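第3章 由人向机器人示范任务

机器人操作技术基础
第二篇 任务获取

本章内容
3.1 示范的两种基本方式
3.2 拖动示教
3.3 遥操作示教
3.4 示范记录的结构与时间对齐
3.5 示范质量的评定
3.6 从示范到执行
习题与实验

学习要求

学习本章后,学生应能说明拖动示教与遥操作示教在信息来源、受力条件和适用范围上的区别;能够为一项桌面操作任务编写示范规程;能够辨认示范记录中的常见缺陷,并判断该记录应予保留、截取还是剔除。学习本章前应已掌握第1章的坐标变换和第2章的关节空间与末端空间运动描述。对坐标变换尚不熟练者,宜先复习第1章末的综合练习。

引言

工业机械臂进入生产现场之初,其任务大多由工程人员逐点编写。程序中给出目标位姿、速度和夹爪开合时刻,机械臂依次执行。这一方法在工件位置固定、工序长期不变的场合十分可靠,至今仍被大量采用。实验室中的操作则另有特点:器皿形状各异,摆放位置随实验而变,许多动作的要领存在于操作者的手上,很难用位姿表完整写出。将漏斗放入支架的孔中,有经验的实验人员会在接近孔口时自然放慢,在管壁碰到孔沿时略作调整,而后松手。若要求其把每一步写成数值,所得往往只是动作的轮廓。

示范方法由此产生。操作者借助某种手段引导机械臂完成任务,系统同时记录关节角、末端位姿、夹爪状态以及各路相机的画面,再由后续算法从记录中提取可供执行的策略。示范者无须掌握编程语言,但须熟悉任务本身,并且了解所用设备对动作的限制。
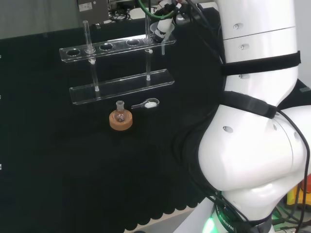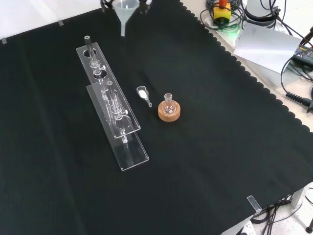
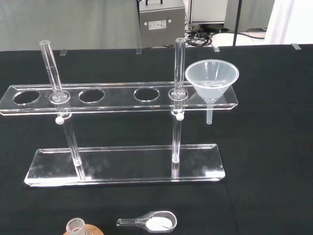 图3-1至图3-3 铺有黑布的操作台,台上为透明支架、漏斗及盛有白色粉末的小勺

本章撰稿:邬敬樟
Bundberg实验自动化教学中心 讲师

3.1 示范的两种基本方式

按照操作者与机械臂之间的关系,示范可分为拖动示教与遥操作示教。前者由操作者直接握持机械臂,带动其运动;后者由操作者通过主手、手柄或其他输入装置发出指令,机械臂在另一位置随之运动。两种方式都以人的动作为来源,记录的内容却有差别。拖动示教中,操作者的手与机械臂同处工作空间,手感直接,接触力容易体会。遥操作示教中,操作者主要依靠视觉判断,接触力是否可感取决于装置有无力反馈。

选择示范方式时,应当首先考察任务所需的空间。台面器皿密集时,手臂伸入其间容易碰倒玻璃器皿,也会遮挡相机,使记录中出现人手。后续算法若以画面为输入,训练时所见与执行时所见便不一致。玻璃器皿与粉末同在台面的任务,宜采用遥操作方式。工件较重、路径简单且对画面无要求的任务,可采用拖动方式。

3.2 拖动示教

拖动示教要求机械臂处于重力补偿状态。控制器根据各连杆的质量与姿态计算重力矩,并由电机予以抵消,操作者只需克服摩擦与惯性即可移动末端。补偿参数不准时,机械臂会缓慢下沉或上浮,操作者不得不以额外的力维持姿态,记录中的轨迹随之出现低频漂移。更换夹爪或加装相机之后,应重新设定负载参数,然后方可开始示范。

对于具有6个关节的机械臂,给定末端位姿通常对应有限组关节解。操作者拖动末端时,应留意肘部与腕部的构型,避免在示范中途穿越奇异位形。穿越奇异位形的轨迹在人手引导下或许并无异样,回放时却可能引起个别关节速度骤增。

3.3 遥操作示教

遥操作系统由输入装置、映射环节与从动机械臂组成。映射环节决定操作者手部的位移以何种比例传至末端。比例为一时,动作直观,适于大范围移动;比例减小时,手部较大的位移只产生末端较小的位移,适于对孔、插入等精细步骤。本书实验所用的Cerent软件允许操作者在示范过程中切换比例。切换时应保持输入装置静止,否则末端会出现跳变。

延迟是遥操作中须始终注意的因素。指令传输、画面编码与显示各占一定时间,三者之和过大时,操作者会不自觉地采用“移动—等待—再移动”的方式,轨迹中便出现大量停顿。此类停顿并非任务所需,若不加处理即用于训练,所得策略也会在无关位置停留。

相机的布置与延迟同样重要。单一视角难以同时判断高度与前后位置。透明支架的边缘在深色背景上以反光线的形式显现,孔的轮廓则随视角改变而成为扁度不同的椭圆。操作者仅凭俯视画面对孔时,容易在高度方向判断失误;仅凭腕部画面时,又难以掌握机械臂与周围器皿的相对位置。因此,实验规程规定外部相机与腕部相机同时显示,操作者在接近阶段以外部画面为主,在对孔阶段以腕部画面为主。

例3.1 漏斗入孔任务的阶段划分

设任务为:夹爪持漏斗自台面上方移动至透明支架,使漏斗颈部进入指定的孔,漏斗落位后夹爪张开并撤离。支架上另有玻璃管,操作中不得触碰。

该任务可划分为接近、对准、下降、释放和撤离各阶段。接近阶段的路径应高于玻璃管的管口,并保留足够的间隙。对准阶段允许反复调整,但应使漏斗颈部保持竖直。下降阶段速度应均匀,颈部触及孔沿时先停止下降,再作水平修正。释放之前须确认漏斗已由支架承托;夹爪尚在承重时张开,会使漏斗倾斜。撤离时先垂直上升,待夹爪离开漏斗口沿后再作水平移动。

划分阶段的目的在于便于标注与检查。示范者操作时不必在各阶段之间刻意停顿,阶段边界可在事后依据末端高度、夹爪开度和画面确定。同一批示范应采用同一套边界定义,定义一经修改,先前的标注应全部复核。

3.4 示范记录的结构与时间对齐

一条示范记录至少包括机器人状态、操作指令、各路画面及任务结果。各数据流的采样频率通常不同,须以统一的时钟标注时间。只按到达次序排列数据而不标时间,是初学者常犯的错误。相机画面较关节数据晚到时,按次序配对会使每一帧画面都与稍后的关节状态相对应,误差在快速运动段尤为明显。

本书配套的Tak记录集收有3739条示范,由29名操作者完成,供各章习题选用。记录集按任务与操作者分别编目。学生在划分训练与检验部分时,应按操作者划分。若将同一操作者的示范随机分入两部分,检验结果会偏于乐观,不能反映策略对陌生操作习惯的适应程度。

任务结果一栏由操作者在示范结束时填写,并由另一人对照画面复核。二者不一致的记录单独存放,不得由整理者自行改判。未完成的示范亦有保存价值,可用于分析失误的类型,但不应与完成的示范混编。

3.5 示范质量的评定

评定示范质量时,首先看任务是否完成,其次看过程是否可取。完成任务而途中碰触玻璃管的示范,不列为合格。完成任务但路径迂回的示范,可根据研究目的决定取舍。过分追求路径一致也有弊端:全部示范沿同一路线进行,策略一旦偏离该路线便缺乏恢复的依据。适当包含对准失误后的修正动作,有助于策略学会纠偏。

台面条件应在示范之前登记,包括铺布的位置、支架的朝向、器皿的种类以及光照情况。铺布须固定平整,褶皱会改变器皿的高度与稳定程度。器皿复位时,可按规程在允许范围内改变位置,每次改变均应记录。

安全要求

首次进行遥操作的学生应在教师在场时操作,并事先确认急停装置的位置。机械臂使能期间,任何人员不得将手伸入其工作范围。需要扶正器皿时,先停止机械臂并退出遥操作状态,再进行处理。玻璃器皿如有破损,应停止实验,清理完毕并检查夹爪后方可继续。

思考题

1. 某组学生以拖动方式完成例3.1的任务,回放时漏斗颈部总是偏离孔中心。试列出可能的原因,并说明如何逐一排除。

2. 在遥操作示范中,操作者于下降阶段频繁停顿。设计一种方法,区分由延迟引起的停顿与由任务需要引起的停顿。

3. 将腕部相机的画面延后一个固定时间,其余数据不变,讨论这一改变对接近阶段和对准阶段的影响有何不同。

4. 某记录集仅包含一次成功、毫无修正的示范。说明以其训练的策略在支架位置略有变化时可能出现的情况。

实验准备

与本章配套的实验载于Sullar实验手册第二篇。实验前应阅读手册中的器皿清单与台面布置要求,完成负载参数设定,并以空夹爪按例3.1的各阶段试行一遍。试行记录随实验报告一并提交。

3.2节的补充推导见本章附录,其中重力补偿的计算沿用第2章的符号。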